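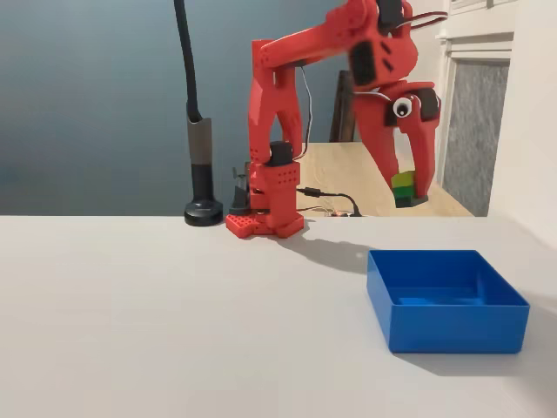 Babaei replied that the fuel rule was fine as written and that we had been playing it wrong since November.

That was after our last game of Ponlow at the club, and I'm still not sure I agree, so I'm putting it to the forum. For anyone who doesn't know it, Ponlow is a space fleet game for two players, with hidden orders and a campaign system bolted on. My question is about fuel when a squadron splits.

The rulebook says: "When a squadron divides, its remaining fuel is shared between the new squadrons as the owner wishes." Fair enough. But the Irau fleet list has tankers, and the tanker entry says a squadron containing a tanker "counts as fully fuelled at the start of its move". So I split off the tanker, give all the fuel to the other half, and the tanker half fills itself up again next turn. I've doubled my range for nothing. Ladan says that's what tankers are for. I say it makes the whole fuel track pointless.

How does everyone else play it?

hexgrease wrote:

Ladan is right by the wording. "Counts as" is the important bit. The tanker squadron doesn't gain fuel tokens, it just behaves as if it had them while it moves. Split it again afterwards and there is nothing to hand over. So you can't keep doing it up and down the table.

dunmore_pete wrote:

We don't allow it. House rule: a squadron that has split this turn can't use the tanker rule until the turn after next. It takes some of the sting out and it's easy to remember. Nobody in our group plays Irau much anyway, the ships are dull.

original poster wrote:

hexgrease, I take the point about tokens, but the first split is still free. I had two cruisers behind his line by turn 3 and he had no answer to it. If I can do that every game he'll stop turning up.

Ladan Babaei wrote:

I won't stop turning up. I lost that game because I sent my scouts the wrong way and then failed the morale roll on the flagship. The cruisers behind me did next to nothing. They fired once and missed.

Also you left something out. The tanker squadron can't shoot on a turn when it uses the rule. You had your best escort sitting with it for most of the game.

original poster wrote:

True about the escort. I'd put it there because you always go for the tanker.

Ladan Babaei wrote:

Which is the answer to the rule, surely. Go for the tanker.

mapfold wrote:

I play the Shirazi list and going for the tanker isn't an option for me. My ships have short range guns and slow turns, so by the time I get there it has jumped. Against fast fleets the rule is all right. Against slow ones it's too strong. I'd put the points cost up and leave the wording alone.

hexgrease wrote:

What would you make it? The tanker is already dear for something with no proper guns.

mapfold wrote:

Enough that you can't fit it and both heavy cruisers in the same fleet. That's the build people complain about. I've got 357 points of Shirazi painted and I'm not starting another fleet just to deal with one ship.

dunmore_pete wrote:

You can't change the points without changing the campaign income as well. We tried that with the carriers and it threw out the repair costs for everybody. A house rule on timing is simpler.

mapfold wrote:

Only if your group will accept house rules. Ours won't, we get visiting players and they want to use the book as it stands.

tallboy_k wrote:

Has anyone looked at the Humik scenario pack? There's a line in the second mission saying tankers must start the game with one squadron and stay with it until it has moved at least once. It's written as a special rule for that mission but I think it was meant for the main game and got left out.

hexgrease wrote:

I've got the pack. It does say that, but it's under "Special Rules" with the mission title above it, so I'd read it as that mission only. If they had wanted it in the main book they had the chance when they did the corrected printing.

tallboy_k wrote:

The corrected printing only fixed the damage table and the misprinted counters. I wouldn't read anything into what they left alone.

original poster wrote:

I hadn't seen the Humik one. It wouldn't stop the trick completely but it would slow it down by a turn, and it's at least in print, which might suit mapfold's lot. Ladan, would you play it that way next time?

Ladan Babaei wrote:

Yes, if we swap fleets. You take mine and I'll have the Irau. I still say it was fine before.

original poster wrote:

All right. Same points, same table size, no asteroids. I'll post the result in this thread.

dunmore_pete wrote:

Leave the asteroids in. Without them the tanker has nothing to get in its way and you won't learn much.

original poster wrote:

Asteroids in, then.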